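Fehlerbild „Greifer schließt am falschen Stiel“: Diagnose und Abhilfe an der Entblätterungszelle

Stand: 2023-06-14
Bearbeitung: Iwona Ostrowski, Prüfung: Natnael Assefa

Diese Anleitung gilt für Zellen mit Clasero-Arm und Schneidgreifer Grikeck, bei denen die Handgelenkkamera die Schnittposition am Blattstiel bestimmt. Beschrieben wird ein Fehler, bei dem der Arm die Anfahrt ohne Störmeldung beendet und der Greifer anschließend den Haupttrieb statt des Blattstiels fasst. Im ungünstigen Fall wird der Haupttrieb durchtrennt. Die Pflanze ist dann für den weiteren Versuch verloren.

Nicht behandelt werden Kollisionen mit dem Topfträger und Ausfälle der Druckluft. Für beides gelten die Hinweise im Zellenhandbuch.

Fehlerbild

Der Ablauf sieht im Protokoll unauffällig aus. Die Suchfahrt endet regulär, der Detektor meldet einen Knoten, die Bahnplanung liefert eine gültige Lösung. Erst beim Schließen weicht der Backenweg vom erwarteten Wert ab, weil der Haupttrieb dicker ist als der Stiel. Die Greifersteuerung wertet diese Abweichung im Auslieferungszustand nicht aus.

Typische Begleiterscheinungen:

Die Kamera stand am Ende der Anfahrt unter einem großen Blatt und blickte gegen das Licht.
Die Belichtungsautomatik hat in den letzten Bildern vor dem Stillstand stark nachgeregelt.
Die Tiefenwerte im Bereich der Blattfläche fehlen oder springen.
Der gemeldete Knoten liegt auf dem richtigen Trieb, die Richtung des abgehenden Stiels ist jedoch falsch zugeordnet.

Treten nur die ersten beiden Punkte auf, liegt meist ein reines Belichtungsproblem vor. Kommt der letzte hinzu, muss zusätzlich die Hand-Auge-Kalibrierung geprüft werden.

Vor dem Eingriff

Der Schneidgreifer kann auch bei stehendem Arm schließen, solange Restdruck in der Leitung ansteht. Ein Programmstopp genügt daher nicht.

1. Automatikbetrieb beenden und Not-Halt betätigen.
2. Druckluft am Absperrventil schließen und die Leitung zum Greifer entlüften.
3. Manometer ablesen. Erst bei Anzeige null die Schutztür öffnen.
4. Absperrventil gegen Wiedereinschalten sichern.
5. Klingenschutz aufsetzen.

Befindet sich ein Trieb zwischen den Backen, wird der Arm nicht von Hand weggedrückt. Backen am mechanischen Löser öffnen, Trieb seitlich herausnehmen, dann den Klingenschutz aufsetzen.

Schritt 1: Protokoll und Bilder sichern

Vor jeder Änderung den Ringspeicher der Zelle auslesen. Er hält die letzten 300 Bilder der Handgelenkkamera und wird beim Neustart der Steuerung überschrieben. Benötigt werden außerdem die Gelenkwinkel, der Backenweg und die Belichtungszeiten. Alle Dateien in einen Ordner mit der Auftragsnummer legen, die Zeitstempel nicht verändern.

Im Protokoll den Übergang von „Anfahrt“ nach „Schließen“ suchen und die Belichtungszeiten davor vergleichen. Ein sprunghafter Abfall weist darauf hin, dass der helle Hintergrund die Regelung bestimmt hat.

Schritt 2: Kamera prüfen

Schutzglas reinigen und auf Kratzer kontrollieren. Pflanzensaft bildet einen Film, der im Gegenlicht streut und bei Auflicht kaum zu erkennen ist. Danach den festen Sitz des Kamerahalters prüfen. Die Klemmung am Halter Willov lockert sich nach unseren Beobachtungen vor allem dann, wenn der Greifer zuvor getauscht wurde – die Schrauben sind gemeinsam mit der Flanschplatte nachzuziehen.

Schritt 3: Belichtung festsetzen

Die Automatik arbeitet in der Grundeinstellung über das gesamte Bild. Für die Nahanfahrt ist das ungeeignet.

1. Parametersatz „Nahbereich“ anlegen.
2. Messfeld auf die Bildmitte und den unteren mittleren Bereich beschränken.
3. Nachregelung beim Eintritt in den Nahbereich einfrieren.
4. Testanfahrt mit aufgesetztem Klingenschutz und abgesperrter Druckluft durchführen.

Die Testanfahrt an mindestens drei Pflanzen wiederholen, davon eine mit tief hängendem, großem Blatt. Maßgeblich ist, ob Blattstiel, Knoten und Trieb getrennt erkennbar bleiben. Die Zeichnung der Blattunterseite spielt für die Schnittposition keine Rolle und darf im Schatten absaufen. 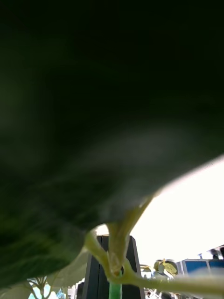 Woran lässt sich erkennen, ob der Detektor den Blattstiel oder den Haupttrieb gewählt hat?

Am sichersten ist der Vergleich der Maskenrichtung mit der Triebachse: Der Haupttrieb setzt sich über mehrere Knoten fort, der Blattstiel endet am Ansatz der Blattspreite. Weist die Maske nur auf einer Seite des Knotens Pixel auf und fehlt der Anschluss an eine Blattfläche, ist die Zuordnung zu verwerfen und eine zweite Ansicht anzufahren.

Schritt 4: Zweite Ansicht erzwingen

In der Ablaufsteuerung die Option „Bestätigung aus zweiter Ansicht“ aktivieren. Der Arm schwenkt dann um 14 Grad um den vermuteten Knoten und wiederholt die Erkennung. Stimmen beide Richtungen nicht überein, wird der Stiel übersprungen und im Protokoll vermerkt. Die Taktzeit steigt dadurch um etwa 5 Sekunden je Stiel.

Renata Nowakowski hat vorgeschlagen, die zweite Ansicht nur bei fehlenden Tiefenwerten auszulösen. Das spart Zeit, deckt aber Fälle nicht ab, in denen die Tiefe plausibel aussieht und trotzdem zum Hintergrund gehört. Bis zur nächsten Softwareversion bleibt die Option deshalb dauerhaft eingeschaltet.

Schritt 5: Backenweg überwachen

Grenzwert für den Backenweg in der Greifersteuerung eintragen. Wird er beim Schließen nicht erreicht, öffnet der Greifer und die Klinge bleibt gesperrt. Den Wert an der jeweiligen Sorte ermitteln und nicht aus einer anderen Zelle übernehmen. Zur Prüfung einen Rundstab mit dem Durchmesser des Haupttriebs einlegen – die Klinge darf nicht auslösen. Diese Prüfung gehört nach jedem Backenwechsel wiederholt.

Wiederinbetriebnahme

Klingenschutz abnehmen, Schutztür schließen, Sicherung am Absperrventil entfernen und Druckluft zuschalten. Die ersten Schnitte mit reduzierter Geschwindigkeit und Einzelfreigabe fahren. Die Freigabe für den Automatikbetrieb erteilt Gumaro Trujillo, in Vertretung Wanda Szczepańska.

Tritt der Fehler danach erneut auf, Zelle stillsetzen und den gesicherten Ordner zusammen mit dem Kalibrierprotokoll an die Steuerungsgruppe geben. Parametersätze bis zur Rückmeldung nicht weiter ändern.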